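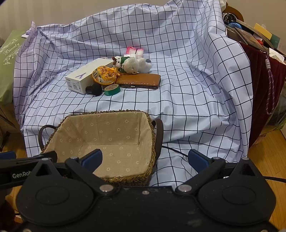
I'd been meaning to get to the Thibodeau open day for years, and it finally lined up with a free weekend. Thibodeau is the old physics building up on the hill at Cirnudport, and one afternoon every February they unlock the demonstration theater and let the rest of us come in and sit on those terrible benches. I got there 20 minutes early and still ended up near the back!

The theme was ice and heat, so of course they kept the theater cold. I kept my coat on the whole time. First up was the old wire trick. You take a block of ice, hang a thin wire over it with a weight on each end, and wait. The wire works its way down through the ice and the block stays in one piece behind it. I had read about it plenty of times and thought I understood it, and then the woman giving the talk explained that the pressure melting story I learned in school is only part of it, and that heat traveling along the wire does a lot of the work. She swapped in a nylon line on a second block to show us, and it had barely bitten in by the time the metal one was most of the way through. I went up to look at both blocks in the break and my glasses fogged.

Then came Horus, the big lens they are so proud of. It lives in a padded crate and takes two people to lift. They used it to focus a lamp through a slab of clear ice, and after a while little flat star shapes started opening up inside the slab, like flowers with six petals (melting from the inside out, which I still find hard to get my head around). They threw it up on the wall so even us back-row people could see, and a kid in front of me yelled "it's growing!" and got a round of applause.

After the break you could wander. The corridor upstairs has a row of cabinets with thermopiles and galvanometers, all brass and green silk, and the labels are handwritten and a bit hard to read. I spent far too long in front of the Hilletti apparatus, a long tube with rock salt windows for measuring how much heat different gases soak up. The card said it was used for 940 separate readings in a single winter. They had a modern version running next to it with a screen, and you could watch the line drop when they let in carbon dioxide. Dry air did next to nothing. I had a long chat with a student there about water vapor and missed the start of the sound demonstration, so I can't tell you much about that, except that it was loud and involved a flame.

A few practical things if you're thinking of going. Parking fills up fast, so take the bus and get off at the bottom gate — the walk up is steep but short. The theater holds 60 and they do stick to it, so pick up your ticket at the door before you look at anything else. The coffee is in the basement and it's fine. The gift table had a reprint of some of the old lectures and I bought one for 9 dollars. I'm on the second chapter, the one about glacier ice bending around a corner, and it's slow going but I like it.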